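Drultora releases planning update for tabletop pushing robots

11 February 2019

Drultora has released a new version of its motion planning software for small robot arms, with a rewritten planner for pushing tasks and a command-line tool for replaying recorded runs. The update went out Monday to labs already using the package, and the company plans to post the public build once the installation notes are finished.

The main change is in how the software handles instructions that name an object by color and shape. Earlier versions turned a request such as "move the red star next to the blue cube" into a single path and followed it to the end. If the block turned or slipped off to one side, the arm kept going and the run had to be stopped by hand. The new planner works in short pushes and checks the position of every block again after each one.

"Pushing is a bad way to move things if you only look once," said Dilani Gazi, who leads the planning group at Drultora. "A cylinder rolls away from you, a star catches on a point and spins. We stopped trying to predict all of it. The planner picks a push, makes it, looks again and picks the next one."

Each push is limited to 30 millimeters by default. Users can change the limit in the settings file, though Gazi said shorter pushes have worked better near the edges of the board.
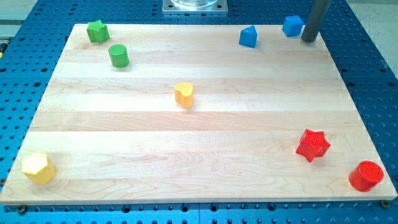
Omolara Bassey

Engineers at the company's test bench in Brurkach run the planner with eight wooden blocks on a maple board. There are two blocks in each of four colors: a green star and cylinder, a blue cube and a house-shaped block, a yellow hexagon and heart, and a red star and cylinder. The two stars and the two cylinders are there to make the software read the whole instruction. A planner that matches on shape alone will go to the wrong star half the time.

In bench tests in January, the new version finished 95 percent of the instructions it was given within the time limit. The previous release finished 80 percent of the same set. Drultora counted a run as finished if the named block ended up where the instruction asked and no block had left the board.

Most of the remaining failures involved blocks close to the front edge. The arm cannot always get behind a block there to push it inward, and the planner has to bring it sideways first. Sometimes it runs out of time doing so. Vivek Rastogi, a software engineer on the project, said the team has a fix in testing but decided to leave it out of this release.

"It works, but it makes planning slower everywhere else on the board," Rastogi said. "We would like to turn it on only where it's needed."

The perception code has changed less. It still finds each block by color first and then fits an outline to the top face, and it now reports a confidence value for each block. When the value drops too low, the planner waits and looks again before moving. Users who have their own detection code can send block positions to the planner directly, as before.

The replay tool, called Viklund, is new. It reads the log from a run and steps through it one push at a time, showing the planned path, the path the arm took and the block positions before and after. Two logs can be loaded together for comparison. Rastogi said the team wrote it for its own use after spending most of the fall reading text logs line by line.

Meinrad Koller, who runs a manipulation lab at Jonbridge and had access to a test build last month, said the replay tool was the part his students used most. He was less pleased with the installation, which took his group 2 days because of a conflict with an older arm driver.

"Once it was running we had no trouble with it," Koller said. "But I would tell people to update the driver first and read the notes twice."

Drultora said the conflict has been fixed for current drivers — older ones will not be supported. Settings files from the previous version will load, but any custom path limits have to be entered again under the new names. Logs recorded with older versions cannot be opened in Viklund.

The company has not set a date for the next release. Gazi said it will probably include the edge fix and support for instructions with more than one step, such as grouping blocks by color.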